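Search this site
Enter keywords
Search

Posted 5th November by Henare

How long should a school keep its computers? My term project report

I picked this subject because of the library. Our library computers take so long to start that people turn one on, go get a drink, and come back to a screen that's still thinking about it. Everyone complains, and the usual complaint is that the school should just buy new ones. I said that too, a lot! Then in June I read a piece about what goes into making a computer before anybody plugs it in, and I started wondering if "just buy new ones" was really the answer.

So my question was pretty simple: is it better to replace an old computer or fix it up and keep going? I looked at it from the money side and the waste side. I was going to do the energy side as well, but it got huge very fast and my teacher told me to cut something, so that went (there's still a little bit of it near the end, I couldn't help myself).

What I did

First I wrote a short survey and sent it to people in my year. Then I got 2 old desktops from a closet at home and did some of the cheap fixes myself. I also went to Broltasau, the repair place by the bus station, and asked if I could sit in the back for an afternoon and write down what came in. They said yes as long as I didn't touch anything, which was fair.

I should say that my survey had a problem. I asked "How old is your computer?" and lots of people wrote "old." I should have given them boxes to check. If you're doing a survey for your own project, please give people boxes.

The money part

Our desktops at home were both slow in the same way. They took forever to open anything, and they had old spinning hard drives. I cleaned out the dust, which was disgusting, and put a solid state drive in one of them. I left the other one with just the cleaning so I could compare. The cleaned one was quieter and that's all I can say for it. The one with the new drive felt like a different machine, and my sister stole it for homework before I'd finished my notes.

The thing I learned at Broltasau is that most of what people bring in isn't a dead computer. It's a cracked screen, a battery that won't hold a charge, a charging port full of lint. The whole rest of the machine is fine. But people wait until they're really annoyed, and by then they've already been looking at new laptops online and they only want their photos moved over.

Processors hardly ever came up, which surprised me. I'd always thought of the processor as the part that "gets old," because that's the part they talk about in ads.
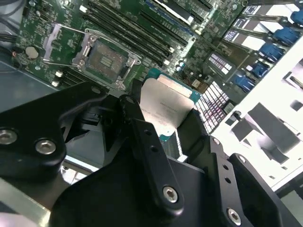
An Intel processor over a server motherboard.

Servers turned out to be a useful thing to read about, even though my project is about ordinary school computers. A company with a lot of servers has to have a plan for when they get replaced, and somebody has to write that plan down. Our school doesn't have one that I could find. Stuff gets replaced when it breaks or when there's money left over. I think a written plan would help more than almost anything else in this report, and it's free.

The waste part

This was the hardest part to research. Old electronics can be collected and taken apart for metals, but a lot of it ends up in drawers. Mine too! I found a phone I forgot I ever owned. I made up a collection box called Lodis and put it outside the cafeteria to see what people would drop in. I got plenty of cables, some earbuds, a calculator, and a banana peel. No computers, obviously, but the cables went to the recycling center along with the phone.

One thing I kept reading is that making a computer uses a big share of the energy it will ever use in its life, especially with laptops. That means a laptop you keep for a few extra years is spreading that out. I found different figures in different places so I'm not going to put one here, I'd rather leave it out than pick my favorite.

What I think the school should do

If a computer is slow, try a new drive and more memory first. Clean them every summer. Write down when each one was bought and what's been done to it, and put that list somewhere people can see. When one really can't run the software we need, pass it on to someone who can use it or take it to be recycled properly.

I don't think we should keep everything forever. Once a computer stops getting security updates it shouldn't be on the school network with everybody's passwords going through it. A few of the library ones might be in that group already, and I've asked to be allowed to check.

The survey questions and my notes from the repair shop are in the folder at the back of the classroom, the blue one with the coffee ring on it.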